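Tira Garment Handling Study
Set-up and Recording Guide for Operators

Section 4. Recording a Folding Trial

4.1 Purpose of this section

This section sets out how a folding trial is prepared, recorded and checked. It applies to all trials in the Tira study in which a garment is handled on the white table. Operators should have completed Section 3 (Arm Start-up and Safe Stop) before proceeding. Questions about the method should be sent to Chiyo Takeda; questions about the recording software should be sent to Gediminas Rebane.

The study compares two ways of choosing a grasp point on soft clothing. In the first, known as Ebihara, the point is chosen from the head view alone. In the second, known as Flamberg, the head view is used for the approach and the wrist view is added for the final part of the movement. Both methods must be run under the same conditions if the results are to be compared.

4.2 Preparing the table

1. Wipe the tabletop and allow it to dry. Lint and loose thread should be removed before every session.

2. Set the room lights to the marked position. Do not alter them during a session. Soft shadows on the tabletop are acceptable.

3. Confirm that the arm is in the rest position and that the cable hangs free of the table edge.

CAUTION: Keep hands clear of the table whenever the arm is enabled. Use the safe stop before reaching for a garment, even if the arm is not moving.

4.3 Placing the garment

4. Select the garment named on the trial sheet. Enter its code in the Fevent recorder.

5. Lay the garment in the start pose given on the sheet. For trousers in the lengthwise pose, one leg is laid over the other and the waist is placed to the left as seen from the head camera. Light creases should be left as they fall.

6. Check the head view on the monitor. The waistband must be fully in view. The cuff may run up to the right-hand side of the picture, and a small part of it may be lost without affecting the trial.
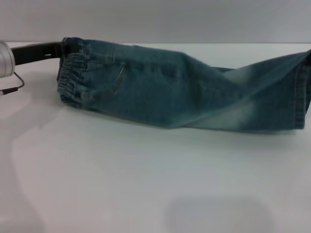 Figure 4.1. Head view, child's jeans in the lengthwise pose, with the gripper at the waist.

NOTE: Elasticated waistbands stand a little higher than the rest of the garment. In the February trials, the Ebihara method tended to place the grasp point too high on garments of this type. The table height must therefore not be changed to suit a particular garment.

NOTE: Faded areas in the cloth may be marked by the software as an edge. Operators should not correct these marks by hand. They are counted as part of the result.

4.4 Recording the trial

7. Start both camera streams and wait 15 seconds before enabling the arm.

8. Choose the method shown on the trial sheet and press Begin. Do not touch the garment or the table until the recorder shows Complete.

9. If the arm stops early, allow the recording to close in the normal way and enter the reason in the log. Early stops are kept in the data set. Trials should be repeated only on the instruction of Chiharu Morikawa.

10. Repeat steps 4 to 9 until 15 trials have been recorded for the garment. A rest period of 4 minutes is required before the next garment – this allows the arm motors to cool.

4.5 Checking the wrist view

11. Open the wrist recording and step through it at low speed. When the wrist camera is very close to a surface, the picture may hold no outline at all, only soft changes of grey. Such pictures are to be labelled "no feature" and kept. The Flamberg method must be able to recognise them and fall back on the head view, and it cannot be tested fairly if they are taken out.

12. Do not label a picture as faulty on account of blur, low contrast or uneven tone. The label "faulty" is reserved for missing or repeated pictures and for files that will not open. 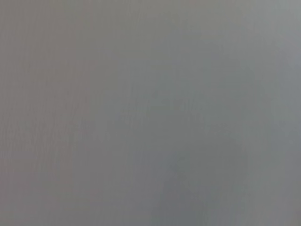
4.6 Storing and reporting results

13. Save both streams under the same trial number. A trial with only one stream cannot be used in the comparison.

14. Enter the outcome as Held, Slipped or Missed. Where the outcome is in doubt, leave the field blank and refer the trial to Itsuki Honda for a second reading.

15. When the store reaches 1000 trials, stop recording and inform Hernán Bermúdez, who will close the set and issue a new one. Trials must not be moved between sets after this point.

CAUTION: Do not rename files once they have been saved. The recorder matches the head and wrist streams by file name, and a renamed file will be treated as missing.

Operators who have finished recording for the day should continue to Section 5 (Shutting Down the Arm).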